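Cuaderno de taller, puesto 2
Febrero, por la tarde

Tarea: microondas, puerta y panel. Teleoperación con los dos brazos, grabando con Girniment. Sigo sin creerme que esto vaya a generalizar a otro aparato, pero lo apunto todo para que luego no se diga que fue por falta de datos.
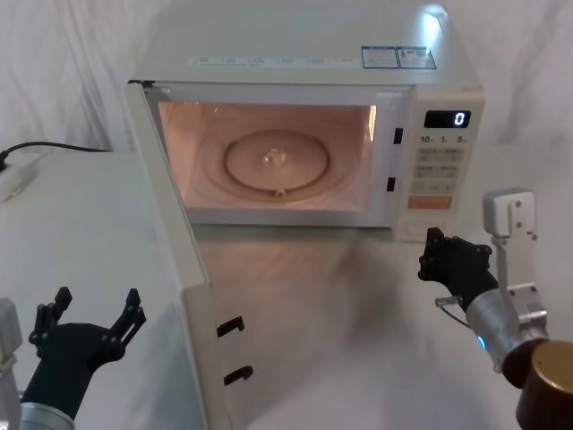
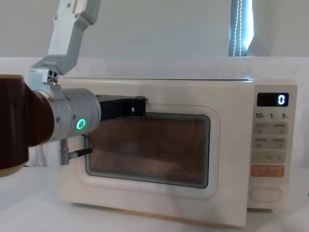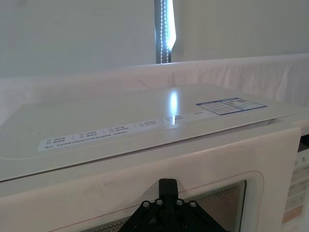

Microondas sobre la mesa blanca, visto desde tres cámaras.

NOTAS DE SESIÓN

Llevamos 119 demostraciones válidas de las 200 que pide el plan. "Válidas" según el criterio de Cisier, o sea: la puerta acaba donde tenía que acabar y el operador no ha pulsado el pedal de aborto. Con ese criterio pasa por buena una demostración en la que el brazo se queda pensando medio minuto delante de la puerta. He revisado unas cuantas de las primeras y hay titubeos larguísimos. Si la política aprende a titubear, ya sabemos de quién lo ha aprendido.

Abrir. El tirón sale mal casi siempre que se entra demasiado recto. Hay que llegar con la pinza algo girada y tirar en arco. Con las manos propias el arco sale solo; con los mandos uno tiende a tirar en línea recta y el aparato entero se viene detrás. Hoy lo he tenido que recolocar varias veces. No he marcado su posición con cinta a propósito: Nuller insiste en que un poco de variación es buena. De acuerdo, pero variación de dos dedos no es variación, es desorden, y luego en el informe figura como "posición aleatorizada".

Cerrar. Más fácil. Basta empujar con la pinza cerrada hasta que enganchen los pestillos. El problema es saber si han enganchado. Sin señal de fuerza en los mandos yo me guío por el clic, y el clic no se graba. La política tendrá que adivinarlo por la imagen, y entre una puerta cerrada y una puerta a falta de un milímetro la diferencia visual es mínima. La luz de dentro ayuda algo. Pregunta para la próxima reunión: ¿metemos micrófono o seguimos fingiendo que no hace falta?

Panel. Pulsar un botón a distancia es lo que peor llevo. Desde la cámara de la pinza el panel se ve de refilón, en el borde derecho, y las letras no se leen. Acabo mirando la general y moviendo el brazo de oído. La pantalla a cero sirve de punto de partida: si no marca cero, se descarta el episodio y se empieza otra vez. Dicho esto, hoy se me han colado algunos en los que no lo comprobé. Están sin separar.

Reflejos. La chapa de arriba devuelve la luz y en la vista de la pinza sale una mancha blanca que cruza la etiqueta larga. Entre las dos persianas entra claridad de la calle. Wikström dice que el aumento de datos se lo come. Puede. Ya lo dijo con el cajón, y con el cajón hubo que repetir la mitad de las tomas. Me gustaría ver una prueba con la rendija tapada y otra sin tapar antes de llegar a las 200, no después.

Guiado a mano. Probé un rato con el brazo en modo libre, llevándolo yo por la muñeca. El movimiento queda bastante más limpio y se tarda menos, pero mi mano sale en casi todas las imágenes y los datos no sirven para entrenar con visión. Como ensayo para el operador sí lo veo útil: tres o cuatro pasadas a mano y después a los mandos. Se nota en el arco de apertura.

Archivos. El episodio 1435 (numeración global, no la de esta tarea) está cortado por la mitad. Girniment lo da por completo. No sé cuántos más habrá así; he mirado los de hoy y no encuentro otro, pero solo comparé duraciones.

Pendiente:
separar los episodios con pantalla dudosa
pasar el filtro de pausas y ver qué queda de las 119
pedir a Cisier que defina por escrito qué es un cierre correcto
prueba con y sin rendija
otro microondas, cualquiera, con tirador distinto. Sin eso no firmo que el robot "sabe abrir microondas". Como mucho, este.

Paro a las 18:40. Brazos en reposo, mandos cargando.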